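Keep the Bad Grabs

By Ottar Dahlgren

Last updated: February

The spring I started at Etmont, my job was to throw things away. People recorded themselves doing chores with hand-held grippers, the recordings came to my desk, and I deleted the ones that didn't look right. In one batch of 1076 I kept 905. I was told this was good work and I thought so too.

I now think a fair part of what I deleted was the most useful material we had, and I think most groups that teach robots by demonstration are still making the same mistake.

The rule I worked under was simple. A demonstration should show the task done well. If the person dropped the item, grabbed it by the wrong end, took two tries, or picked up something extra along with it, the recording was out. The reasoning is easy to follow. A robot trained by copying will copy what it is shown, so if you show it fumbling, it will fumble.

That reasoning holds if the fumble is the end of the recording. It is much weaker when the person notices the problem and fixes it. A person who picks up two things when she wanted one will lower her hand, open the fingers a little, let one thing go and carry on. It takes her a second or so. A robot that has never been shown this has no idea what to do with the second thing. It has only seen hands holding one item, so it carries on as though it were holding one item, and whatever came along for the ride comes along to the end.

I watched this happen on a Tuesday, on a sorting task we had trained entirely on clean recordings. The robot did well until a strap got caught up in a piece of cloth. Then it lifted both, moved them over to the bin and opened its fingers at the correct height, in the correct place, with the wrong load. We ran it 3 more times and got the same result each time. Macarena Sotomayor, who had recorded much of that set herself, pointed out that she had caught the same strap several times while recording. We had cut those takes.

There is an argument for remote control here, and I should be fair to it. Vidar Björklund has run remote sessions for years and he prefers them. When you drive the real arm from a distance, every mistake is a mistake the arm can make, and every fix is one the arm can carry out. With a hand-held tool, a person can twist a wrist or lean over a bed in a way no arm on a fixed base will match. He is right about that. If I were teaching a robot to put a plug in a socket, I would ask for his setup first.

For household work I still prefer the tool in the hand. Remote driving is slow and it makes people cautious. They line up each grab, wait, and close. You get very tidy recordings of a person being careful, and very few of the small slips that happen when someone is clearing up at an ordinary pace. Soft things are the worst for this. Socks, straps, masks and scraps of cloth lie on top of each other, they fold when pushed, and the edge of whatever is holding them is always in the way.

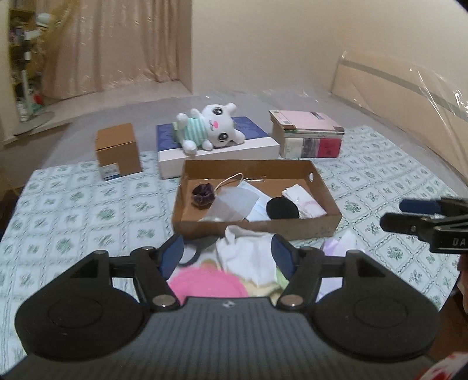
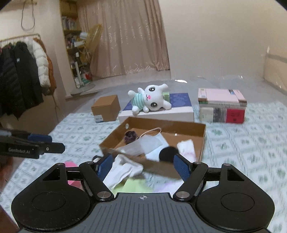 Hand-held grippers, a shallow open cardboard box and small soft items. In the second picture the blue pads hold a white sock and a cardboard flap together.

Under my old rule a grab like the one in the second picture would have been enough to drop the recording. I would want to watch what the person did next before I decided anything. If they let go of the cardboard and kept the sock, I would keep it and mark the moment it went wrong. If they just stopped, I would keep it separately, as a record of a failure.

The marking does cost money. Someone has to sit with each take and say where the slip starts and where the fix ends, and Surachet Chuensuk, who plans our labeling hours, has told me plainly that it doubles the time for the takes that need it. I would pay for that by recording fewer clean ones. After the first few hundred good pickups of a sock, the next good pickup adds very little.

I would also change what we say to the people doing the recording. We used to tell them to start over if they made a mistake. Now I ask them to keep going and fix it the way they would at home, and to leave the tool running while they do.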